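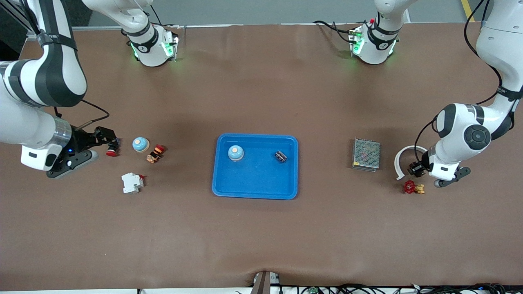 Sorting Mixed Hardware for Reuse in a School Workshop

Student project report
Sunday, January 24, 2021
14 min read

1. Background

The workshop at our college keeps its leftover hardware in a single deep drawer. Screws, washers, terminal blocks, fuses, springs and short pieces of wire go into it at the end of each class. Very little comes out again. When a student needs an M4 washer, the usual practice is to open a new packet, and the old ones stay at the bottom.

This project looked at whether the contents of the drawer could be sorted at a reasonable cost in time, and whether a simple storage layout would keep them sorted. The work was done over two terms, starting in August. The report covers the sorting method, the storage layout, the results of a timed retrieval test, and the problems we met.

2. Scope

Only loose parts small enough to fit in the palm of a hand were included. Batteries were removed at the start and taken to the battery bin. Anything with visible corrosion was put aside for metal recycling. Circuit boards were left out because they need testing, and testing was outside the scope.

The sample was one scoop from the drawer, giving 155 parts. We did not try to sort the whole drawer.

3. Method

3.1 First pass

Parts were tipped onto a table and divided into electrical and mechanical. Items that could be either, such as ring terminals and insulated spacers, were treated as electrical. This rule was arbitrary, but it was written on the sheet before we started, so that both sorters would apply it in the same way.

3.2 Second pass

Mechanical parts were divided by type, then by thread or bore size. Two gauges were compared for this step:

- a Bendex thread card, which is a flat plastic card with threaded holes along one edge
- a set of nuts of known size, fixed to a strip of timber

The card was quicker to pick up and read, but the holes for M3 and M3.5 were hard to tell apart by feel. The strip was slower and gave fewer wrong results. After the first hour we used the strip for anything under M5 and the card for everything else.

Electrical parts were divided by type only. Fuses were checked for continuity with a multimeter and blown ones thrown out. Resistors were read by colour code and confirmed on the meter where the bands were faded.

3.3 Storage

Two layouts were built. Layout A was a Trosto cabinet with 25 small drawers, labelled on the front. Layout B used open trays on a sloping shelf, with the label at the front lip of each tray. Each layout held the same categories in the same order, from left to right and top to bottom. The parts were moved from one to the other between tests.

3.4 Retrieval test

Students from the year below were given a written list of parts and asked to collect them. Time was taken from when the list was handed over until the last part was placed on the bench. No student used both layouts, as a second attempt would have been helped by memory of the first.

4. Results

4.1 Sorting

The first pass was fast and caused few disagreements. The second pass took up nearly all of the sorting time. Most of that went on threads, and within threads, most of it went on imperial sizes that look metric. A UNC screw will start in some metric nuts and bind after a turn or so. We had to learn to reject a fit that needed any force.

Washers were easier than expected. Outside diameter turned out to be a poor guide, but a tapered rod marked with a scale gave the bore directly. We made this rod on the lathe from brass offcut and would recommend it to anyone repeating the work.

4.2 Retrieval

Layout B was faster for lists made up of common parts. Students could see the contents of each tray without reading the label. Layout A was faster for lists that named sizes, apparently because the labels sat in a regular grid and could be scanned in order.

The error pattern was also different. With the open trays, most wrong parts were the correct type in the wrong size, taken from the next tray along. With the cabinet, errors were fewer, but drawers were left open and in two cases a drawer was put back in the wrong slot. Once a drawer has been put back wrongly, every later user is sent to the wrong place for two categories.

4.3 Condition after use

Both layouts were left in the workshop for general use, one after the other, and inspected afterwards. Neither stayed fully sorted. The most mixed category in each was M4 screws, which are also the most used. Springs, which almost no class needs, were untouched.

5. Discussion

The time spent on the second pass is hard to justify on the price of the parts alone. A new packet of washers costs very little. The stronger case is for parts that are slow to obtain. The terminal blocks used in our Vogler bench supplies have to be ordered, and the sample included several that were still usable.

A coarser sort would give most of the benefit. If screws were divided only by diameter, and length was left to the user, the number of categories would fall sharply and the trays could be larger. Larger trays also reduce spill-over between neighbours, which was the main cause of mixing in Layout B.

There is also the question of how parts enter the system. During the trial, students returned parts at the end of class, when there was little time left. A return tin beside the shelf, emptied and sorted once a week, would avoid rushed returns. The Tatuvov storage guide, which we used for the label format, suggests a similar tin but does not say how often it should be emptied.

6. Limitations

The sample came from the top of the drawer and may not match what is underneath. Heavier parts probably settle. The retrieval groups were small, and some students already knew the workshop well. Lighting was not controlled, and the shelf used for Layout B stood nearer the window.

Sorting was done by the same people who chose the categories. A sorter working only from the written rules would likely be slower and would show where the rules are unclear.

7. Recommendations

Use open trays for common screws, nuts and washers, sorted by diameter only.

Use the drawer cabinet for electrical parts and for anything that has to be ordered. Number the drawers and the slots so that they match.

Fit dividers at least as high as the tray walls.

Keep the nut strip and the brass rod on a hook next to the shelf.

8. Further work

The rest of the drawer has not been sorted. The rule sheet and the label template are stored in the workshop folder, along with the raw times for each retrieval list.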